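Unit 11: Wrist camera and gripper checks
Notes: Catinca Jitaru

Jog the Myung arm to low height over the floor at reduced speed. Open the fingers and check that both tips show in the wrist view.

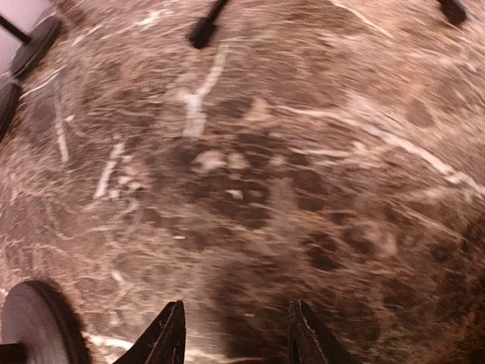 Fig. 1. Fingers open over the marble floor, view blurred.

Do not judge tip alignment from a blurred view – stop the arm, wait, and look again. Log the result on sheet 148.

Cable check next, with the arm stopped. 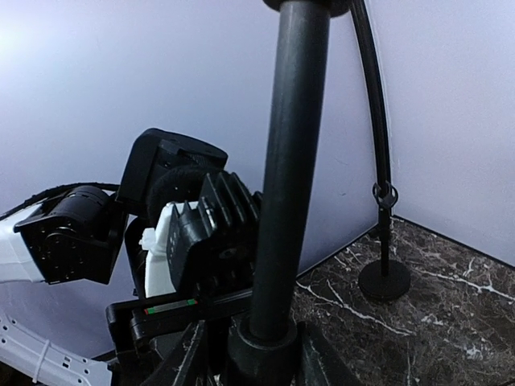 Follow the sleeve over the joint by hand and feel for flat spots. Replace any cable tie that slides. Fault code 3165: see the Didar notes.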